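September
By Naa Issahaku, Kokcombe Press Office
Shares: 21 | Comments: 2

Kokcombe adds printed table linen to its Rirer contract textile range

Kokcombe has extended its Rirer range of contract textiles with a line of printed table linen for hotels, canteens and rented function rooms. The line is named Swati and goes on sale to trade customers this month. It covers tablecloths, runners and place mats in a cotton and polyester blend, supplied hemmed and pre-shrunk.

Swati cloths are printed with reactive and disperse inks in a single pass and fixed by steam. The blend is 85 per cent cotton. Finished cloths may be washed at 60 degrees and tumble dried on a medium setting. Chlorine bleach should not be used.

"Buyers asked us for pattern that survives a commercial laundry," said Farzana Sial, head of product at Kokcombe. "Plain white linen is simple to replace but shows every mark. A printed ground gives the housekeeping team more time between changes."

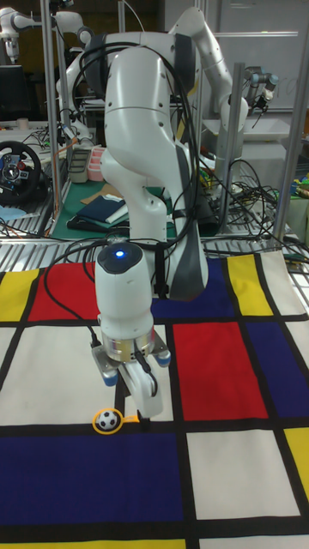
Pattern scale was the main subject of the design work led by Shazia Malik. Small repeats tend to blur at the far side of a room, while very large ones are lost once plates and glasses are set down. Block designs in the manner of Mondrian, like the patterned cloth mat under the white arm, depend on clean edges between neighbouring areas, and the print settings for the Swati geometric group were chosen with that in mind. Registration between colours is checked at the start and end of each roll.

The line opens with 21 designs in three groups: geometric, stripe and botanical. Each design is offered in 5 sizes. Cloths can be cut to order for round or oval tables, with a lead time of 2 weeks from approval of the drawing.

Distribution outside the company's own trade counter will be handled by Jendutis. Shahzad Paracha, sales manager at Jendutis, said sample books would go first to existing account holders.

Care sheets and size charts are supplied with each order. Requests for swatches should be addressed to Irfan Jadoon at the Kokcombe trade desk, stating the design name and the table dimensions.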